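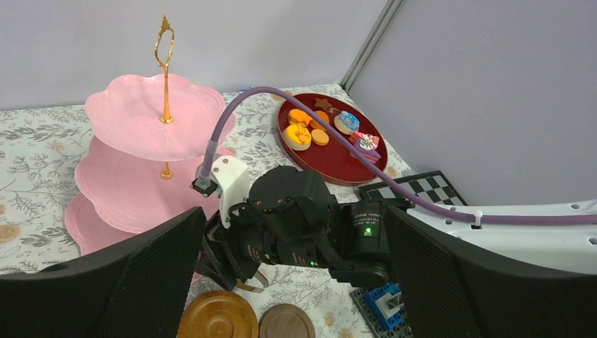

Dessert service at the Grutura bench, as the wrist camera gets it. The stand's three tiers are empty.

The kindest thing Aoi Kudo will say about her first planner is that it was confident. Asked to move a toy doughnut from a tray to a cake stand, it would compute an elegant path, announce success in the log and drive the gripper through the top tier as though pink scalloped edges were a rumour.

"It thought the stand was a cylinder," she says. "To be fair, I'd told it the stand was a cylinder."

Kudo writes motion software at Grutura, a small outfit above a tile showroom, where the robots get more floor space than the staff. Her current project is Tindeo, a planning layer that sits between whatever the cameras believe and whatever the motors are about to do. It has been rewritten 4 times. The previous versions live in a folder called Amaral, after the street where she parks, and she visits them when she needs cheering up.

The trouble with a tea table is that everything on it is reasonable. A tiered stand has air between its plates, and the air is where you want to put the cake. Older collision models fill that air in because solid shapes are quick to check. Tindeo keeps the gaps, which made the stand usable and the arithmetic appalling. One early plan considered 3,651 candidate paths before choosing to stay where it was.

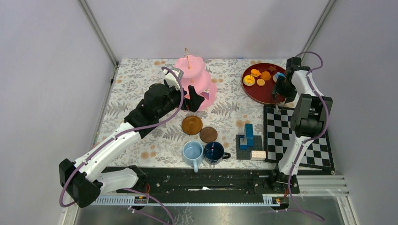 Two arms make the arithmetic worse, because each is furniture as far as the other is concerned, and furniture that moves. Tindeo deals with this by booking space: an arm reserves the volume it's about to sweep, and the other one has to plan around the reservation or wait its turn. The rules are Archie Sutherland's, and he cheerfully admits he pinched the idea from a shared laundry roster. With one gripper in front of the stand and the other over the red tray, there isn't a lot of unbooked real estate left, and then there are the cables. Purple ones, looping above each wrist, and absent from every tidy robot model Sutherland has ever downloaded. He now gives them a fat, pessimistic envelope and lets the planner sulk.

Perception has its own grievances. The detector, Sirberg, was trained on 2,247 labelled views and is very good at doughnuts. It's less good at anything reddish on a reddish tray, and for most of March it took a printed flower on a tablecloth for a biscuit. Kudo watched an arm try to pick one up on a Monday morning, patiently, until she went and made a coffee.

Her fix was to let the planner argue back. If the fingers close on nothing, Tindeo marks that spot as doubtful and asks for another look from a different angle before it commits again. Sutherland wanted it to try harder. Kudo wanted it to be embarrassed. They settled on a timeout.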